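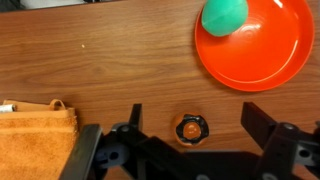
Norbert Gulyás wrote in after the last issue to ask why this newsletter keeps being so hard on grasp planners. His point was that the numbers have gone up every year, that the new learned planners beat the old hand-tuned ones on anything you put in front of them, and that a reader who only had our word for it would think the field was standing still. He would like us to say something nice for a change.

All right. The new Vatumar release is nice. It installs in one go, the config files have comments in them, and when the planner gives up it now tells you which stage gave up, where the old one just returned an empty list and left you to guess. Stela Barbu and I spent most of June with it on the small tabletop setup, and there were whole mornings when neither of us swore at it.

But the claim on the release page is that it "removes the need for task-level tuning," and I don't buy that at all.

Take the easiest thing we ask of it. There is a toy donut on a table. There is a plate further off with something round and green on it, and a folded towel down by the left finger. The wrist camera sees all this from close up, with its own two black fingers taking up the bottom of the view. The planner has to decide that the donut is the target, put a finger on each side, close, lift, and go somewhere. A bright student could write that in an afternoon, and several have.

We ran 60 attempts with the default settings and 60 more after Stela had been through the config. The default batch had 19 failures. The tuned batch had 8. So somebody did some task-level tuning, and it mattered, and the somebody was her.

What did she change? Mostly dull things. The segmentation step comes with a minimum region size that is supposed to throw out noise, and it was set low enough to let through marks on the wood and the odd crumb. Each of those became a candidate object with its own pose and its own confidence score, and every so often one of them won. You'd watch the arm set off with great purpose toward nothing much. Raising the threshold fixed it on this table. It would also throw away a small screw, if small screws were your business, so I can't see how there could be one right value to ship.

Then there is shine. A glossy plate gives you bright curved streaks along the rim, and the depth estimate goes soft there. The planner doesn't know it has gone soft. It fits a surface through whatever it gets and reports the fit as good, and the collision checker downstream believes it. Four pages of the manual are about the collision checker and they are good pages, I learned something from them, but a checker can only check against the map it's handed. Stela's fix was to pad anything with high local brightness, which is a hack, and she put a comment in the file saying so.

The towel was the one that annoyed me. Looped fabric has no clean edge, and a fold line looks enough like the boundary between two objects that the segmenter would often split it. That did no harm when the target was well clear. When the towel was near a finger's path the planner would see two obstacles, try to thread between them, and then either take a silly approach angle or time out. We got rid of most of this by merging neighbors of similar color. Again, fine for a towel. I would not want to run that merge on a bin of parts that all came off the same line.

Yanling Qin, reading a draft of this item, objected that every one of those is perception and that I'm blaming the planner for what it was fed. Fair, up to a point. But Vatumar sells the thing as a single stack, the confidence score that comes out at the end is the planner's, and that score hardly moved between good attempts and bad ones. I went back through the logs for the default batch and could not have picked out the failures from the scores alone. If the number doesn't tell you when to stop and look again, I'd as soon they left it out of the log.

The control side I have fewer complaints about. The finger-closing routine waits for both contacts before it commits force, and you can set the wait. The default suits a soft toy and I'd guess it would be too slow for most paying work. The replanning hook does what it says. The viewer is better than Trakeck's, though Trakeck still lets you scrub backward through a log and step through it one plan at a time, and I missed that every single day. Somebody at Vatumar should just copy it.

Ridwan Rondonuwu has asked whether we'd compare the two on cluttered scenes for a later issue. Maybe. I'd want both vendors' settings frozen before anyone sees the table, and I'd want the failures published along with the rest. The Shetty comparison everyone quotes did neither, as far as I can tell from the write-up, and it gives a success rate with no word on how many settings were tried first. That last number is the one I'd pay to see. Erzsébet Bognár suggests simply reporting the hours spent in the config file next to the success rate, and I like that very much. It would make for some embarrassing tables, ours included, as we didn't keep track.

So, Norbert: yes, it's better. I'd use it over the last version without thinking twice, and Stela has already moved her own branch across. If your objects are matte, well apart and bigger than a crumb, you may never need to open the config at all. Everyone else should set aside some time for it.

Stela's settings file is in the shared folder under planner notes, comments and all. Please don't copy it straight onto another table. If you do change the region size or the merge rule, write down the old value and what you were picking up at the time, and send it to her before the next issue closes.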